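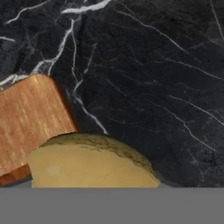
Fig. 4. Black marble with white veining (render)

Section 4: Setting up your prediction league

Pruvar lets a group of friends guess soccer scores all season and remain friends until at least March. Set-up takes one person, who becomes the Commissioner and receives all the complaints.

4.1 Create the league

1. Open Pruvar and select New League.
2. Type a league name. Names longer than 46 characters will be trimmed, usually in the middle of the joke.
3. Choose a season calendar. Postponed games move to their new dates overnight.
4. Select Save.

Note: The league name can be changed later. The web address can't, so think before you name it after the current manager of your team.

4.2 Invite players

1. Go to Players and select Invite.
2. Paste in the email addresses, one per line.
3. Set a joining deadline, then select Send.

A league holds up to 70 players. Anyone who joins late starts on zero points unless you switch on Late Start, which gives them the same total as whoever is in last place. Whoever is in last place tends to have opinions on this.

4.3 Choose a scoring system

Albers is the default. It pays five points for an exact score and 2 for the right result with the wrong score.

Cotine adds a bonus for picks that few others in the league made. It rewards courage, and also the cousin who predicts 6–4 every week and is right once.

Trurnine is for knockout cups only. Extra time counts and penalty shootouts don't.

Caution: Changing the scoring system after the first kickoff recalculates every score already on the table. There is no undo. Pruvar will ask if you are sure, and will ask again, and will then take your word for it.

4.4 Set the pick lock

1. Go to Rules, then Pick Lock.
2. Enter the number of minutes before kickoff when picks close. The default is 60, early enough that most people haven't seen the lineups.
3. Decide whether picks stay hidden until the lock. We suggest yes – someone is always copying.
4. Select Apply to All Games.

Note: Lock times follow the stadium's clock. If your players live in several time zones, ask them to check the countdown on their own screen before they write to you.

4.5 Appoint a deputy

Select a player's name, then Make Deputy. Deputies can enter missed picks and settle disputes but can't delete the league, however the weekend went.

Section last revised July 21, 2023, by Mayuree Siriwan. For tie-breakers, see Section 5.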